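Against the One-Number Gripper Comparison

Gripper comparisons tend to get published as a single success rate per device, and procurement people read them that way. I have written two of those comparisons and signed off on a third. My position now is that the number should be dropped from the front page of any report, and that a small arm should be judged first on what its wrist camera can see and on how its fingers age.

The case I have in mind is the comparison we ran at Flakham in August. The candidates were two finger sets on the same class of small desktop arm. One was the Sukunon set, a pair of curved fingers with flat pads at the base. The other was the Lindqvist parallel set, which has straight fingers and a longer stroke. Both were driven by the same Clastano controller with the same gains. The task list was short: pick small hard parts from a flat surface, hold thin plates on edge, set everything down in a marked area. We logged 3206 attempts across both sets.

The Lindqvist set won on the headline number. We bought the Sukunon set anyway, and I have been asked to defend that decision often enough that a written version seems useful.

Start with wear. On a cheap arm the finger surface is a consumable, and the datasheets treat it as permanent. Pads scuff against fixtures and against each other. A scuffed pad has different friction from a new one, and it also looks different to the wrist camera. If the grasp policy was trained on clean pads, the policy is now looking at a hand it has never seen. I would like every comparison to state the condition of the pads at the start and at the end, with a close view from the camera that the controller uses.

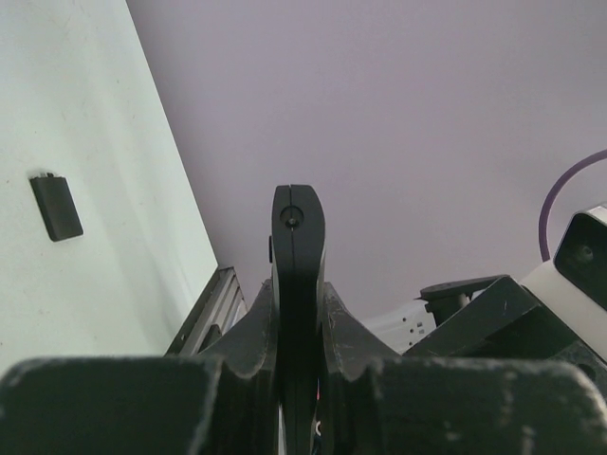
Ximeng Long disagreed in a comment on the draft: pad wear is a maintenance matter and has no place in a selection report. Replace the pads on a schedule, retrain when the part number changes, and compare devices in the condition the vendor ships them. Anything else rewards whichever lab handles its equipment more gently.

I accept the last point. Two labs will wear the same pad in different ways, and a wear figure from my bench does not transfer to anyone else's. But shipped condition lasts a short time, and the remaining service life is spent in the other condition. A report that covers only the first few days is precise about a period that matters very little to the buyer. Replacement schedules are also set by people who have budgets, and in my experience the pads stay on until something drops.

The second item is occlusion. A wrist camera looks out past its own fingers, so finger geometry decides how much of the work surface is left. This is easy to measure. Put the arm in its approach pose, take a still, mask out the hardware, and count the remaining pixels. We did not do this in our first comparison. We should have, as a large share of the failures that we logged as perception errors were cases where the target had gone behind a finger in the last part of the approach. Small cylinders are the useful test here. They are short enough to vanish entirely, and they roll when touched by a finger that the camera has lost track of.

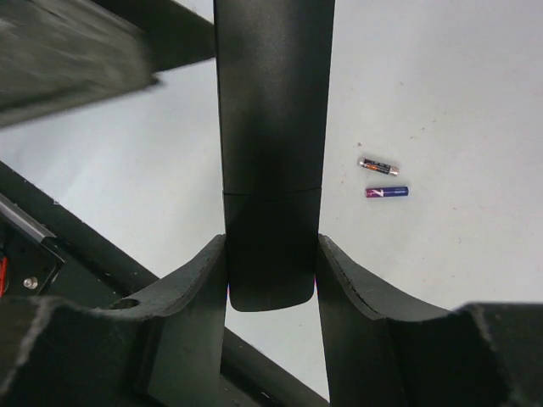

Batteries on the work surface, to the right of the gripper, wrist camera view.

With the Sukunon set, the hidden region is compact and sits near the center line. The planner can be told to keep the target to one side until late in the approach. With the Lindqvist set, the hidden region is smaller at full opening and grows as the fingers close, so the mask has to be recomputed for each finger position. That can be done, and the Clastano controller reports finger position fast enough to do it. It is one more thing to calibrate, and on our bench it was the calibration that drifted.

Third, I would separate grasping from holding. Most test protocols end when the object leaves the surface. Our downstream task needs the part to keep its angle while the arm moves, and lift success tells you very little about that. Thin flat parts are a good probe, because any twist shows up in the edges. A black plate held upright between the two fingers, with a small tab on its top edge, gives an image in which the angle can be read directly off straight sides. The curved fingers press on the side edges and leave the face open to the camera, so the same view that guided the pick can be used to check the hold. We ran 1204 of the attempts as hold tests with this kind of part.
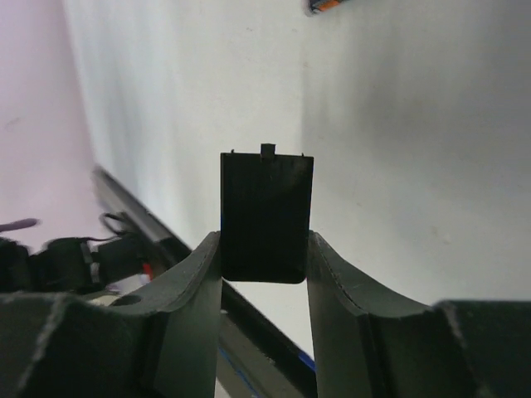 My preference for the hold test is partly practical. It needs no force sensor and no second camera, and the pass criterion is a line fit. A plate is also forgiving to set up, provided it has features that break its symmetry. The small tab and the short pin near each upper corner mark which end is up, and a detector can use them to tell a level hold from an inverted one. A plain rectangle would require a printed marker, and markers peel.

The last item is cabling and the volume behind the hand. Vendors photograph grippers bare. In service there is a cable running along the links, and it takes up space that the motion planner usually does not model. On our bench it forms a wide purple arc above the joint before it comes down along the white link. I would require a comparison to show the arm as cabled and to state whether the planner included the cable's sweep.

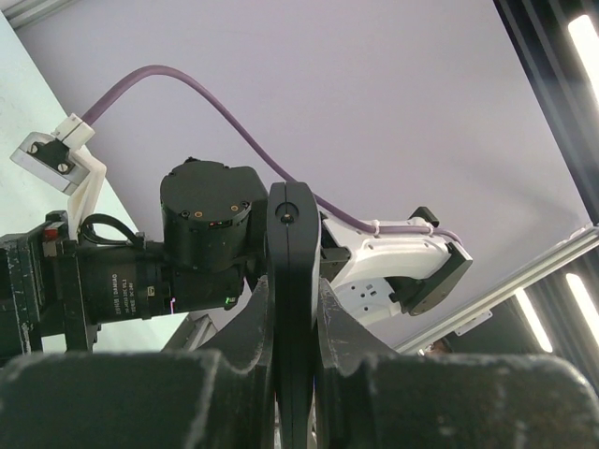
Alper Soylu wrote back that this argues for a better arm and says nothing about grippers. Route the cable internally, he said, and the whole section disappears. His other objection was that four separate criteria let an author pick whichever one supports the purchase already made.

On routing, yes, if the budget allows for a different arm. Ours did not, and a gripper is always bought for an arm that exists. The second objection is the serious one. Multiple criteria do give an author room to move. The remedy I would propose is to fix the order and the thresholds before the first attempt is logged, and to publish them with the raw results. We fixed ours for occlusion and holding. We did not fix one for wear, and I would discount our wear findings for that reason.

The headline rate can stay in an appendix, next to the gains and the firmware versions.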